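Frosted Glass Doors and Lever Handles – Gallery

Murkell Building, third-level offices
Page updated May 28, 2018

The glass on this level was selected for light transfer first and privacy second. Private rooms along the window side would otherwise leave the inner corridor dark through most of the day. A frosted finish passes daylight and blurs shapes on the other side. The tint is a pale green that shifts toward blue depending on the light behind it.

The schedule for the level lists 56 glass panels, fixed and hinged. All were ordered from Dranard under a single contract and delivered in 3 lots, the last of them in August. Panels are stored upright with spacers until the floor finish is in place. Cutting and drilling are done at the factory and cannot be corrected on site.
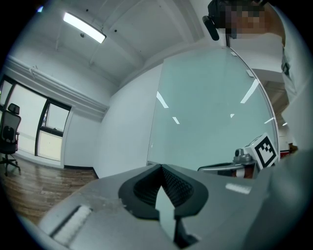
Interiors and Fittings Department – Wiriya Office, Pukport

Frosted panel with small clips near the top left and on the right side. The floor is brown wood-grain, with a dark baseboard at the foot of the white wall. Windows are framed in dark metal.

Notes on the glass:

Overhead lighting shows on the frosted finish as long streaks. Moving a desk does not remove them. Where they bother the person seated opposite, turn the desk a quarter turn or switch off the nearest row of lights.

Clean with a damp cloth and plain water. Glass cleaner with ammonia is not approved for this finish. Hand marks gather at handle height and should be wiped weekly. Do not use a scraper on the frosted side – scratches in the finish are permanent, and the panel has to be replaced in full.

Chairs on casters are to be parked clear of the door swing. A clearance line is marked on the furniture plan for each room.

Lever handles were specified in place of knobs for all hinged glass doors. A lever can be worked with an elbow or a closed hand, which suits staff carrying files or trays. The lever returns to level under its own spring. If it droops, report it before the latch begins to stick. 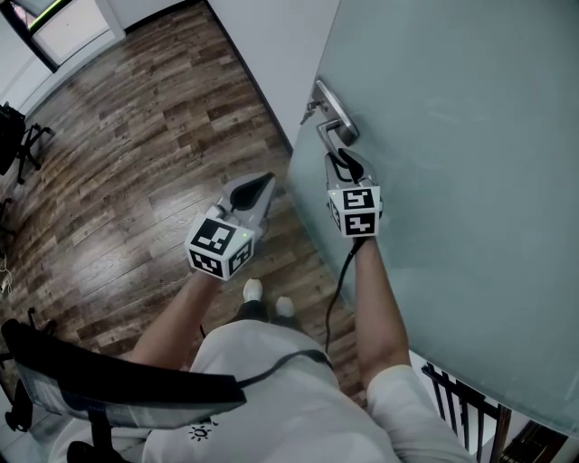
Fixing screws are checked twice a year. Tighten by hand only. A power driver will crush the gasket between the metal and the glass, and the plate will then work loose within weeks. Spare gaskets are held in the store room, 40 to a box.

Keys are issued by room number and signed for at the front desk. Lost keys are charged to the department concerned.

Corrections to this page go to Lamduan Rungrueang, Interiors and Fittings.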